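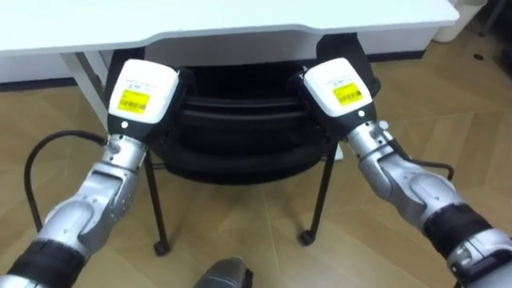
Two-Arm Trials: the Gripper Gallery
July 2, 2026

Welcome to the gripper pages! We're trying out pairs of grippers on ordinary office jobs, and moving a chair has become our favourite. It sounds dull, but it's a lovely test — both arms have to reach low, come in at matching angles and agree on when to close. We've logged 1,686 attempts so far and want to reach 2,000 by October.

Matched pair, first approach
The Prunelent controller drives both arms from one clock, and the difference is a joy to watch. Our older Sikbridge controller gave each side its own timing, so one gripper would arrive early and nudge the chair round on its casters.

Cables
A small thing, but we're very keen on it. Leaving a generous loop at each wrist lets the joint roll without tugging, and we've had far fewer stoppages on the long runs. Tight cables looked neater and cost us 21 restarts in one batch!
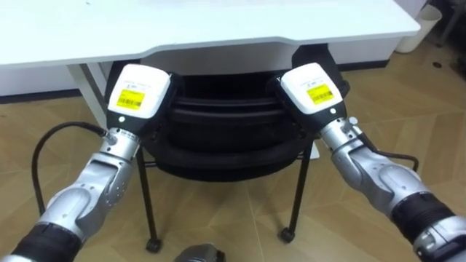 Going for the chair back instead of the seat is the next comparison. The higher hold should steer better, though the desk edge leaves much less room to work in. The Lalbridge fingertips did nicely in the first 14 goes, and the softer Sakamoto set goes on after that — we can't wait to see how it copes with curved surfaces.

More pictures as we get through the list. If you've tried two-armed pulling with a different pair, do write in and tell us which fingertips you used.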